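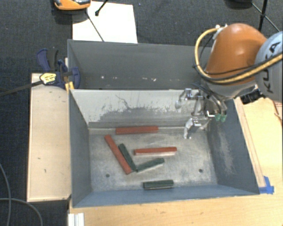 6 May 2019. Open day notes, bin picking cell. First group came in at the start of the afternoon, mostly people from Penda, plus Duangjai Pongsiri from Grilell, who had asked for the bar demo. We ran it with the red and dark green bars in the front bin and the rear bin behind as the drop side. I left the bars lying at angles, some close together, so the planner had to choose. The clamp stays on where the corners of the two bins meet. Please don't take it off to borrow it.

Ran 200 attempts over the day, counting the warm-up. 194 good picks. Of the misses, 2 were bars against the back wall where the finger came down on the wrong side, and the others were slips on the long edge. I want to go through the logs before saying more about the slips.

Questions from visitors: cycle time (told them we haven't tuned it), what happens with shiny parts (worse, we showed the old plots), whether it can sort by color. It can, we just had that turned off. Duangjai wants to send us Ferri brackets to try and will check with her side about quantities.

To do:
Put more tape at the front right corner of the bin.
Print the safety sheet larger, people in the second row couldn't read it.
Copy logs to the Wenoto folder.
Ask Grilell for a bracket drawing. Next visit is in July, so we need the parts before then.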